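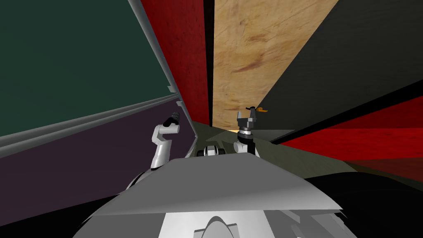
I've been asked to come up with a budget for two robot arms by September, and I have been procrastinating by running them in simulation, where they cost nothing and neither does anything they run into. The simulated version has plenty going for it. The arms are a glossy white that our shop would ruin by lunchtime, the walls are green, purple and red, and one gripper has its fingers shut while the other is wide open and pointing up next to a little orange thing with a beak. I would happily send the finance people a bill for the purple wall alone. Sadly they want a spreadsheet with the real thing in it.

So, the spreadsheet. It has 41 lines. It had 40 until last night, when I remembered that the robot has to get into the building, and that the building has a step.

I started the way I suspect everybody starts, by typing the price of the arms into the top row and feeling that most of the job was done. The arms are the easy part. You ask for a quote, a quote comes back, you go and stand by the window for a minute, and then you type it in. Both of my quotes, one from Gemesach and one from Bralter, arrived as very handsome PDFs with a mountain range on the cover. I don't know what mountains have to do with it.

Gemesach wants to sell me the whole thing, base and all, with grippers included. Bralter is cheaper, and it took me three readings to find out why. Their price stops at the wrist. Grippers are on page nine under "Accessories," along with the branded mug. I have nothing against an arm with no hand on it, but I can't think what I'd do with two of them. Once I put the grippers back in, plus the cables to run them, plus the little adapter plates that go between the one and the other, Bralter was still cheaper, but by an amount I could lose in the shipping. Then I looked at the shipping.

Spare fingers got their own line. I fought this at first. Then I went back through my simulation logs and looked at how often I had driven a gripper into a wall panel at full speed, and I put in a second set, and then a third. The simulator forgives you every time. You hit reset, the arm is back where it started, and the wall hasn't got a mark on it. I have not found a vendor who will quote me for a reset button, though I did ask.

Some of the other lines, for anyone doing the same chore:

Floor. Ours slopes toward a drain. In the simulator I can have any floor I like, and I chose olive for some reason.

Power. The electrician came, looked at the panel, and made a noise I have now budgeted for.

Training. Gemesach includes two days. Bralter includes a login to some videos.

Service contract. Both companies describe this as optional in the tone of a flight attendant describing seat belts.

Somewhere to put it. This one hurts, as the only corner big enough is where we keep the shelving from the Vinondale job, and moving the shelving means admitting we still have it.

My time is not on the spreadsheet. I tried adding it and the total got so silly that I took it out again – I'm told this is standard practice.

There is a third option, of course, and it's to rent. A place called Subramaniam will lease you a used pair by the month, and their quote was one page long with no mountains at all. I liked them immediately. The catch is that you pay for pickup and return whether or not you ever get the thing to work, and I know myself. Still, a few months on a lease would tell me if the job I have in mind can be done with arms this size, and that's the question I keep trying to answer in simulation. The sim can tell me if the arm reaches. It's much less useful on whether somebody will hang a coat on it.

My current plan is to ask for the lease money now, keep the purchase on a second tab, and spend the summer practicing on things that can't send me an invoice. I also need to measure the step. If you have ever gotten something this heavy up a step without renting yet another machine to do it, leave a comment. That would take me back to 40.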